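Notebook, food relief kit packing – Friday, 7:40 a.m.

Carried over from yesterday: the Orstead ration kits and the short count at the Skarbridge store.

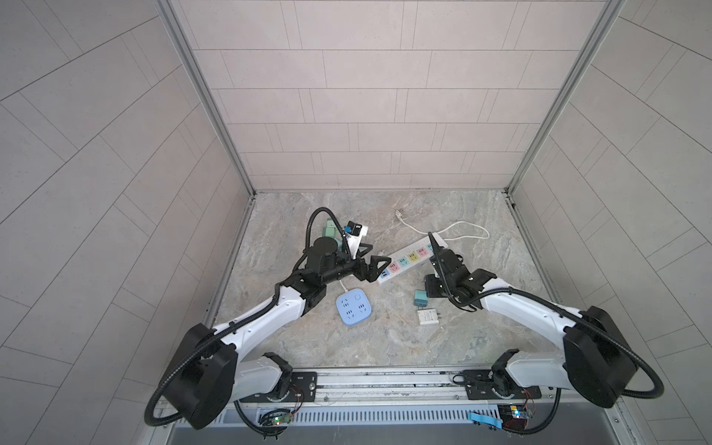 Lautaro Pereyra wrote back overnight that the short count is a labeling problem and the food is all there. According to him, the 11 missing cartons went onto the Bustos pallets with the old district code, and the store clerk booked them out under that code.

Checked his version against the waybills. It fits. Bustos signed for 11 cartons more than we planned, same batch, same expiry month. Corrected total for Skarbridge is 986 kits, no loss to report. Still have to tell the donor desk before they see the first figure.

Kit contents, second trial. Lentils, rice, oil, salt, plus the water tablets. The oil is the weak point again. Stacked 5 high overnight, two bottles in the bottom row had seeped at the cap. Outer cartons held. Tried the Drosetti caps with the foil seal on a second stack and found no seepage by morning, but one night is short and the road to Orstead is two days on gravel. Repeat over the weekend with the stack on the shaker table.

Water tablets: moved them to the top of the kit in their own bag. Last time people cooked with the salt and found the tablets under it, and the clinic had questions. Leaflet still shows the old order of packing. Needs redrawing – pictures first, words second, since the July survey had half the households asking a child to read it out.

Trucks. 300 kits can go Monday if the district office stamps the access letter. They have had it since the start of the week. If there is no stamp, send the same load to Bustos and swap later, but then the code has to be changed on every carton before it leaves. Not doing that by hand again.

To do: new leaflet, cap order, code stickers, call the clinic about tablet doses for infants.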